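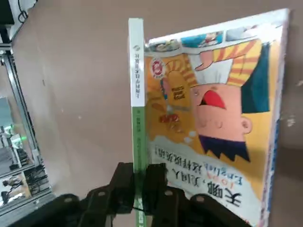

Vol. 5, No. 2 — p. 146

Student Project Report: Gutter and Downspout Repair at the Ornell Street Duplex

Home Maintenance II, spring term

Background

The duplex on Ornell Street is the building our class gets to practice on. Two units, shared roof, gutters older than anyone in the group. Water had been spilling over the back side every time it rained and running down onto the basement wall. Paint peeling, soft trim near the kitchen window, moss on the bottom step. The job was to find out why and fix it with what the budget allowed. Budget was $705, all in.

What we found

First visit in March. Ladder up, gloves on. Back gutter full of maple seeds and roof grit, packed down hard near the outlet. Cleaned that out by hand and flushed it with the hose. Still spilled over. So we ran a string line from end to end and the gutter was sloping the wrong way, away from the downspout. Several of the old spikes had pulled loose and the middle was sagging.

Also the downspout just ended at the wall. No elbow, no splash block, nothing. Everything that did make it down went right next to the foundation.

Work done

Took out the spikes, put in hidden hanger brackets with screws. Closer together than before. The Ardeleanu store had the brackets in stock, Dakik didnt and wanted us to wait on an order. Reset the slope toward the downspout using the string.

Seams: scraped off the old sealant, wiped down, let it dry, new sealant from the inside. We used Starnent, which the store had at the counter. It skins over fast so work in short stretches. We learned that on the first seam and had to redo it.

Fascia: one section was rotten behind the gutter. Cut it back to solid wood, primed the new piece on all sides, including the cut ends, and nailed it up. Paint match is not great. You see it from the yard if you look.

Downspout: new elbow at the bottom, extension out past the flower bed, splash block at the end.

Results

Ran the hose at the far end for a full lunch break. Water moved to the outlet, no drips at the seams, nothing over the front lip. Then real rain in April — one small leak at the corner, resealed it next visit. Basement wall was still damp to the touch at that point, too early to say much.

Problems

Lost one afternoon to wind, no ladder work allowed. Measured the extension wrong and bought it twice. Came in under budget anyway, but not by alot.

Left to do

Front gutter has the same old spikes and should get the same brackets before fall. Kitchen window trim needs to come off so someone can check behind it. Basement wall to be looked at again in June, then scraped and repainted if it's dry.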